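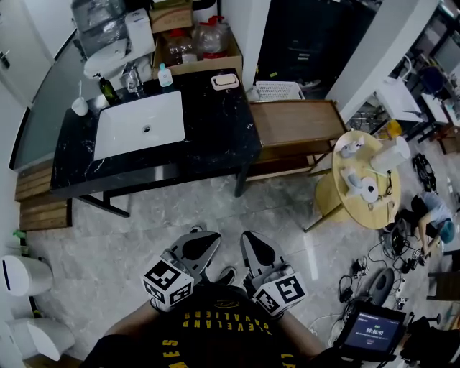 Can a private investor get into a commodity exchange's clearing house to see how options are settled?

Some exchanges run an open day, and Grirnent holds one each March. You sign up through a broker that is a member. I went through mine, Flovenar, and paid nothing except the train fare and lunch.

The visit started at 9:30 in the lobby, where we showed ID and got a badge. There were 26 of us. Most seemed to be people with small accounts who trade a few contracts a month, plus a group of students from a business course. Phones went into lockers before the second door.

The first stop was a meeting room on the fourth floor. A man from the clearing side gave a talk on what happens after an order is filled. I knew part of it already. The buyer and seller are matched, then the clearing house steps in between them, so each one's contract is with the clearing house. If the person on the other side of my trade goes broke, I still get paid. He worked through one short put from the sale to assignment, with the margin figure for each night on the way. The margin went from $1,235 to almost double that in three days with no change in the position. The price of the underlying had dropped and volatility had gone up. I had seen this happen in my own account and never understood why the second part mattered so much.

After that we went down to the operations floor. We stood behind a glass wall. It is a quiet room with rows of desks, and it was less busy than I expected at that hour. We were told that 70 people work there across two shifts. The Dow was down at the open that morning and one of the students asked if that made a difference to the desks. The guide said the busy part would come after the close, when exercise notices arrive.

Assignment was the part I had come for. Notices are pooled and then handed out to member firms at random by a program. The firm then picks which of its customers gets assigned, and firms can use their own method as long as it is fair and written down. Flovenar uses random selection too. I checked when I got home and it is on page 40 of the account agreement, which I had signed without reading that far.

Lunch was in the staff cafeteria, sandwiches and soup, $9. In the afternoon there was a session by Falach, a software firm that sells risk tools to brokers. It was mostly a sales talk, and the screens were hard to read from the back. The one useful thing was a chart of a covered call next to a cash-secured put at the same strike, with the two payoff lines lying on top of each other.

We were out by 3:15. Sign-up for next year opens in the fall and goes through the member firms again. Bring a paper notebook, as laptops go in the lockers too.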